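Why Are Wiggly Things So Strong?

By Halima Bako

Grab a sheet of paper. Any sheet will do, as long as it isn't your homework! Hold it by one short edge and try to make it stick straight out in front of you. It flops, right? It just hangs there like a tired noodle.

Now pinch it in the middle of that edge so the paper makes a little valley, like a slice of pizza when you curl the crust. Suddenly it holds itself up. You didn't add any paper. You didn't add glue. All you changed was the shape.

I was 11 when my aunt showed me this at a pizza place, and I have been a bit obsessed ever since (my family would say very obsessed). Once you know the trick you start spotting it on soup cans, shed roofs, potato chips and seashells.

So what's going on?

When you bend something flat, one side gets stretched and the other side gets squashed. In a thin sheet those two sides are very close together, so there is hardly any stretching or squashing to do, and bending is easy. But make a fold, and now part of the paper is up high and part of it is down low. To bend the whole thing across the fold, you'd have to stretch one part and squash the other quite a lot. Paper hates being stretched. Try pulling a strip of it longer and you'll see what I mean!

Engineers call this stiffness. Something stiff doesn't bend much when you push on it. 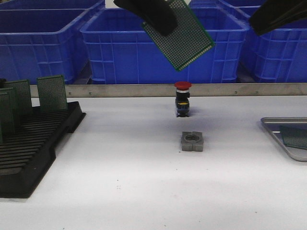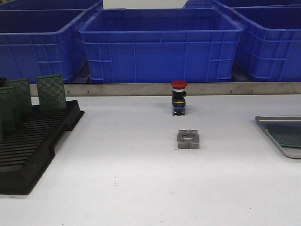

Plastic is a great material for this trick, and it's everywhere once you start looking. If you made a big box with thin, smooth plastic walls, the sides would bulge as soon as you filled it up. You could make the walls really thick, but then the box would be heavy before you put anything in it, and it would use a lot more plastic. So designers often add ribs, which are raised lines that stand out from the wall. Look at the blue crates at the back and you'll find them. Each rib works like the fold in your pizza slice. Your own ribs have a different job, by the way, which is mostly to protect your heart and lungs.

Cardboard plays the same game, only it hides it. Tear the edge of a shipping box (ask first) and peek inside. There's a wavy layer sandwiched between two flat ones. The wavy layer keeps the flat ones apart, and it's mostly air in there, so the box stays nice and light.

And nature got there way before we did! Scallop shells have ridges fanning out from the bottom. Palm leaves are pleated like a skirt. Even a blade of grass often has a crease down the middle, which helps it stand up instead of flopping over on its neighbor.

Try it yourself

You need two stacks of books, some paper and a pile of pennies.

Put the stacks a hand's width apart and lay a flat sheet across the gap. Add pennies to the middle, one at a time. Mine sagged into the gap after 2.

Now fold a new sheet back and forth like a fan, let it open a little, and lay it across with the folds running from one stack to the other. I got to 40 pennies before I ran out of pennies. Then turn it so the folds run the other way and see how it does. Why do you think that happens?

If you want to keep going, try skinny folds against fat ones, or roll the paper into a tube.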